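Subject: Re: [stovville-weavers] soaking times for thick cane + the July order

Danai Rallis wrote:

> Hi all, two things. First, I've had three rims split on me since
> spring, always at the same spot, where the plait turns back on
> itself. I soak overnight in the tub in the yard. Am I over-soaking
> or under? Second, is anybody ordering from Drakos in July? I only
> need one coil of the fat stuff and don't want to pay freight on my
> own.
> Danai

Danai — over, I'd say. Typing this between other things so forgive the mess.

Overnight is fine for willow with the bark on. Not for cane. Thick cane wants an hour, two at most, in warm water, then wrapped in a damp towel while you work. Leave it in all night and the outside goes furry and the strand gives up at the first hard bend. Periklis told me this years ago and I ignored him for two winters. Lost a lot of cane.

Other thing to check is the age of the coil. Old cane goes britle no matter what you do. If it snaps dry with hardly any bend, use it for stakes or stick it in the kindling box.

For the turn itself: squeeze before you bend. Flat pliers, gentle, just at the spot where it has to fold. Then lay it over and hold it for a few seconds before you move on to the next one. Don't yank. I start my plait with three pairs and add the fourth once I'm past the first corner, Thitima does it the other way round and hers come out neater than mine so maybe ask her.

Also — fat strands over a skinny border will always fight you. Go up a size on the stakes.
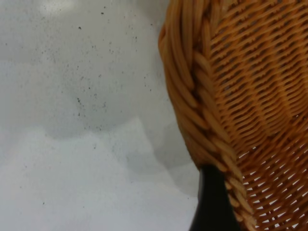 July order. Yes, I'm in. Drakos has changed the item numbers again, the thick cane is now 1028 and the middling one is 2140. The old list on the Tirnov page is wrong, don't use it. Minimum for free freight is 282 and I'm good for maybe half of that. Orestis wants handles. Eftychia said she might, she might not, you know how it is before the Illine market.

Send me item number and how many coils, off list please, so we dont fill everybody's inbox. I'll put it all in one go and it can come to my place. Pick up from the porch any time after 4 pm, knock if the dog is out.

Oh and Danai, whoever has the big rim clamps, I'd like them back before July. The blue ones. Might be you, might be Orestis.

Periklis

no wait, that's his signature file, I'm on the shared laptop. It's Lena.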